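Module 2: Dry sweeping and sorting on a covered bench
Ustby course notes, Thursday session

Set the pan flat, mouth toward the debris, before any sweeping. Light pieces – sponge, for instance – are collected separately from heavy lumps. 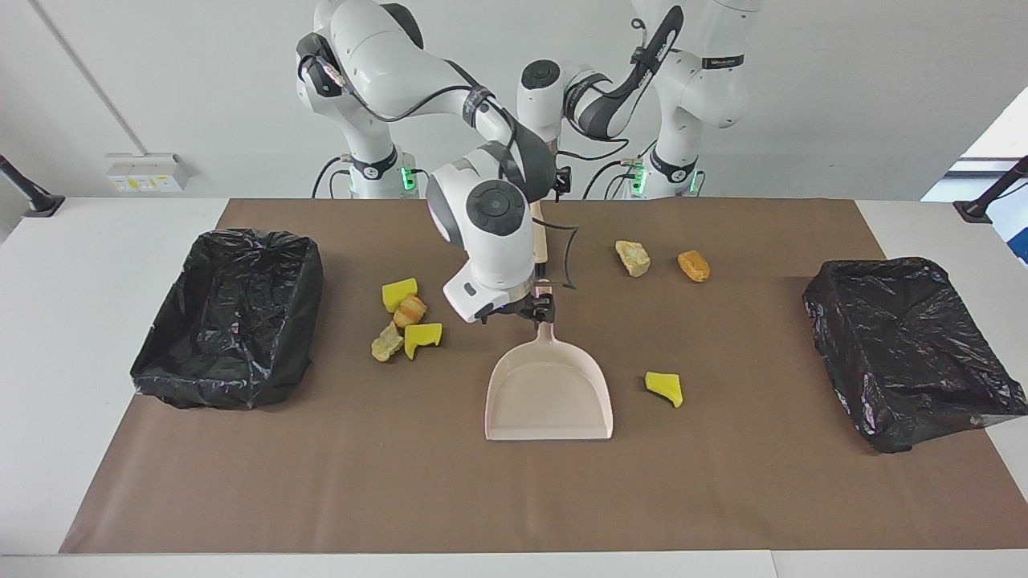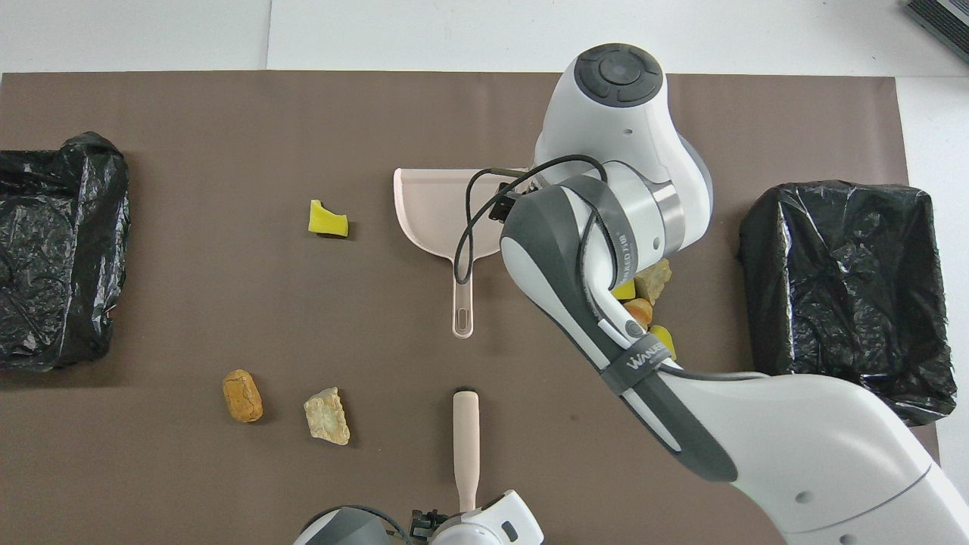
Fig. 16. Covered bench with pink dustpan, mixed debris and two lined bins.

Liners must fold over the rim of each bin. Bench sheets are weighed before and after; record any gain in milligrams (limit 1000). Read Czarnecka, section 2, for Thursday.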